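Home Courses Handouts Timetable Library Contact

Networks and Society, Unit 3
Handout: Names, addresses and the growth of the Internet

This handout accompanies the Friday lecture and should be read before the seminar. It covers the naming of machines on the Internet, the shortage of numeric addresses, and the question of who decides. Students who missed Unit 2 should first review the notes on packets and routing.

1. Why names are needed

Every device that exchanges data on the Internet is reached through a numeric address. Software handles such numbers easily. People remember them poorly, and an address may change when a service moves to another provider or another building. A name stays the same while the number behind it is replaced.

In the early networks the full list of names was kept in a single file, which each site copied at intervals. The arrangement worked while the list was short. As more sites joined, the copies fell out of step with one another, and two machines could be given the same name without either operator knowing.

2. The domain name system

The domain name system replaced the single file with a tree. At the top stands the root, which holds only the information needed to find the servers for each top-level domain. Those servers in turn point to the servers for the names registered beneath them. Responsibility is passed down at each level, so that a university may create as many names as it wishes within its own domain without asking anyone above it.

Consider a fictional-free case from the lecture exercises: the Kuruc campus network. The network has 900 registered devices spread over 34 subnets. The central office manages the top of the campus domain and leaves the names in each subnet to the department that uses it.

A lookup normally passes through a resolver, which keeps recent answers for a limited time. This storage is called caching. It reduces traffic greatly – most requests never reach the root at all – but it also means that a change made by an operator may take some time to be noticed elsewhere.

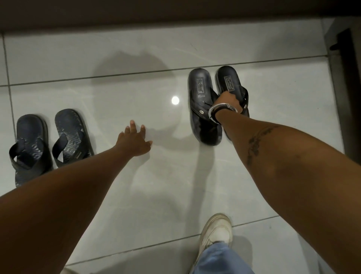
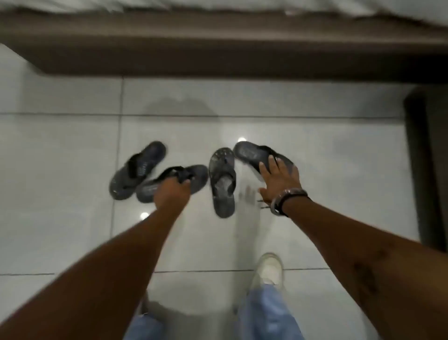
Both views: footwear on a white tiled floor.

3. The shortage of addresses

Version 4 of the Internet Protocol uses addresses 32 bits long. The number of possible addresses seemed generous when the format was chosen, and large blocks were handed out freely. The spread of home connections, and later of mobile telephones, used up what remained.

Two responses should be understood for the seminar:

Address translation. Many devices share one public address, and a router keeps a record of which connection belongs to which device. The method is cheap and can be introduced by one household or one firm alone. It makes it harder for an outside machine to begin a connection to a device inside.

IPv6. The newer version of the protocol uses addresses 128 bits long. The two versions do not speak to each other directly, so networks have had to run both side by side or place translators between them.

The Lanow and Clastton readings take different positions on the slow move to IPv6. The Lanow text treats it as a question of cost, borne early by those who gain least. The Clastton text places more weight on training and on old equipment that still works. Students should be able to state both positions and say which evidence would help decide between them.

4. Who decides

No single government runs the Internet. Technical standards are prepared in open working groups and published for anyone to use. The distribution of names and numbers is handled by separate bodies, with regional registries serving different parts of the world. National law still applies to the companies and people who operate the networks.

5. Preparation for the seminar

Bring short written answers to the following. One page is enough.

Why did a single shared file of names become impractical?
What is gained, and what is lost, when a resolver stores answers for longer?
Should the cost of moving to a new protocol fall on network operators, on equipment makers or on users?

The Hellano worksheet on tracing a lookup is optional. It may be handed in by the end of October for written comments.

Related handouts
Unit 2: Packets and routing
Unit 4: Electronic mail and its standards
Unit 5: The Web as a layer on the Internet
Reading list, Networks and Society

This site uses cookies to remember your course selection. By continuing to use the site you accept their use.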